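Kitchen robot planner claims draw a cool response

A software firm that says its planner lets a robot arm tidy a kitchen from a single typed sentence has published its first full set of results, and people who work in the field are asking how much they show.

Jodilwood released the figures in May alongside version two of the planner, which it calls Anness. The headline is that Anness finished 80 per cent of its test runs without a person stepping in. The company's press notice puts that number in the first line and the words "in simulation" in the ninth.

Anness sits between a language model and the low-level controller. The model turns a request into a list of steps, and Anness checks each step against a map of what the cameras report, works out a path for the arm and hands it down. If a step can't be done, it is supposed to say so and ask for another. That last part is what Jodilwood is selling. Plenty of older planners will happily send an arm after a plate it can't reach.

"The refusals are the product," said Ingrid Alcantara, who leads the planning team. "A wrong plan costs you a broken dish. A refused plan costs you a second of computing time."

The tests covered 198 tasks in rendered kitchens, with plates, food, balls and other items put on counters, on shelves and in sinks. Each task was run 50 times with the starting positions shifted. Jodilwood has put the task files online but not the planner, so outsiders can look at the questions without being able to check the answers.

Edeltraud Frerichs has spent much of her working life on motion planning and now reviews automation software for buyers. She went through the task files over several evenings and came away unimpressed by how the score is put together. Easy moves from one part of the counter to another count the same as reaching up to a shelf, she said, and there are a lot more of the easy ones.

"If I average my parking with my motorway driving I look like a very good driver," she said. "I would like to see the shelf tasks on their own."

Jodilwood did not supply a separate figure for shelf tasks when asked. Alcantara said a breakdown was being prepared but gave no date.

There is also the matter of what the planner is allowed to know. In most of the runs Anness was given the exact position of every object by the simulator. Only 23 of the tasks were repeated with positions worked out from camera views, and the results for those appear in a footnote as "broadly comparable". The notice doesn't say comparable to what, or how far apart the two sets were.

Perception is where such systems tend to come unstuck. A tap or a shelf edge can hide part of an object, and a planner that has been told where everything is will never have to deal with that. Juniper Whitlock, a controls engineer at Grundach, which builds arms for commercial kitchens, said her firm looked at an early copy of Anness last year and passed on it.

"The planning was fine. I've no complaint about the planning," Whitlock said. "But we fed it our own camera data and it started refusing nearly everything. It wasn't sure enough of where things were. You can turn the threshold down, and then you're back to hitting things."

Alcantara said the version Grundach tried was out of date and that the way Anness handles uncertain positions had been rewritten. She pointed to a change that lets the planner move a camera for a second look before it gives up. Asked how often the second look helped, she said it depended on the kitchen.

Not everybody is so doubtful. Mal-soon Yeom, who teaches robot programming at evening classes, said the step checker was easier to read than anything she had used before - each refusal comes with a plain sentence saying which step failed and why - and that her students had picked it up quickly from the demo. She would not trust it near a real hob, she added, but she would not trust most things near a real hob.

The demo is limited to the rendered kitchens and can't be connected to hardware. Jodilwood says that restriction will be lifted for paying customers, the first of which is Pruitt, a catering supplier planning a trial in one of its preparation rooms. Pruitt confirmed the trial but would not say how long it would last or what would count as a pass.

Frerichs said that was the number she was waiting for. A trial with no agreed pass mark can be called a success by whoever writes it up, she said, and she has read a good many of those write-ups.

Jodilwood's notice describes Anness as "ready for the home". Pressed on the phrase, Alcantara said it referred to the kinds of task the planner could take on, and that the company had no home product on the way. The wording was still on its website in the late afternoon.

The licence price has not been announced. Existing users of version one will be moved over without charge, though they will have to rewrite their object maps by hand, as the old format is no longer read. 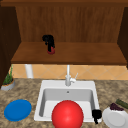
A simulated kitchen with a black gripper at the corner of the sink and a red ball at the front.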